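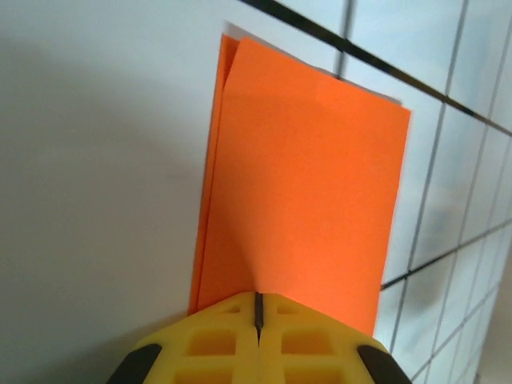

Fig. 1. Wrist camera view, folded orange sheet at the gripper, grid surface to the right.

**Dotstead manipulation group, paper handling subproject**
Minutes, June meeting, start 2:10 p.m.

Present: Madhu Tiwari (chair), Sachiko Kubo (minutes), two students from the Leone team. Apologies received from the Flerby side.

### 1. Minutes of the previous meeting

Approved with one correction. Under item 4, "fold angle" should read "fold offset." The offset is the distance between the edges of the two paper layers, measured at the top of the sheet.

### 2. Status of the data set

Kubo reported that the cleaned set now holds 1,296 episodes. A further 298 were set aside during cleaning, most of them for missing gripper width readings. The excluded episodes stay on the Pludiren server and will not be deleted until the paper is submitted.

Tiwari asked whether the exclusions were balanced across paper colors. Kubo has not checked. The check is to be made before the results table is frozen.

### 3. Layer offset from the wrist view

Fig. 1 was used for the discussion. The back layer shows as a narrow, slightly darker strip along the left side of the sheet, and the front layer ends at a straight right edge. Kubo's method fits a line to each visible edge and takes the offset from the gap between the lines. No depth input is used.

Points raised:

- The contrast between the two layers is low. Both are orange, and the strip differs only slightly in shade. The fit should use the edge against the white surface first and the inner edge second.
- The upper edge is uneven, with a small stepped fold and a faint crease just under it. A single line fitted to the upper edge will be pulled by the step. Tiwari proposed leaving the upper edge out of the fit and using it only to limit the length of the side edges.
- The faint curved creases on the front layer could be picked up as edges by the current detector. Kubo will raise the threshold and rerun on the validation split.
- The gray shadow on the plain white surface is broad and soft. It has not produced false edges in the runs inspected so far, but only a small share of the runs has been inspected.

Agreed to report offset in millimeters, with the conversion taken from the calibration file. The grid was suggested as a second source of scale. Tiwari objected that the cells recede toward the right of the view, and that the sheet stands off the surface, so cell size cannot be applied directly to the paper. The grid will be used for checking camera pose only.

### 4. Tilt of the sheet

The top edge of the sheet in Fig. 1 slopes downward from left to right. The students asked whether tilt should be corrected before the offset is computed. Two options were discussed:

1. Rotate the image crop so that the right edge of the sheet is vertical, then measure.
2. Measure perpendicular to the fitted side edges without rotating.

Option 2 was preferred. It avoids resampling a strip that is already narrow. Option 1 will be kept in the code as a comparison and reported in the appendix.

### 5. Reference point on the gripper

The seam between the two yellow fingers runs vertically through the lower part of the view, roughly in line with the center of the sheet. Kubo proposed the seam as the horizontal reference for grasp position. It is dark and narrow, and it contrasts well with the yellow body. The rectangular openings beside it were considered as additional markers but not adopted, as their shadowed interiors vary with lighting.

Tiwari noted that the lattice structure of the fingers may flex under load. If it does, the seam will shift slightly relative to the wrist, and a fixed pixel column would be wrong. The seam position must be detected in each image.

### 6. Comparison with the baseline

The baseline estimates offset from the commanded gripper motion alone. Results so far favor the visual estimate on large offsets. On small offsets the two are hard to separate, and the error bars overlap. Kubo does not want a claim for small offsets in the abstract. Tiwari agreed, and the sentence will be removed from the draft.

The Leone team asked for the per-episode errors as well as the means. Kubo will export them.

### 7. Actions

| Action | Owner |
|---|---|
| Check exclusions by paper color | Kubo |
| Raise edge threshold, rerun validation split | Kubo |
| Per-image seam detection, replace fixed column | Leone students |
| Export per-episode errors | Kubo |
| Remove small-offset claim from abstract | Tiwari |
| Ask Flerby for the revised calibration file | Tiwari |

### 8. Other business

The naming of result folders is inconsistent between Dotstead and Leone. Dates will be dropped from folder names and the commit hash used instead. Existing folders are not to be renamed.

Meeting closed at 3:25 p.m. Next meeting after the validation rerun, time to be set by email.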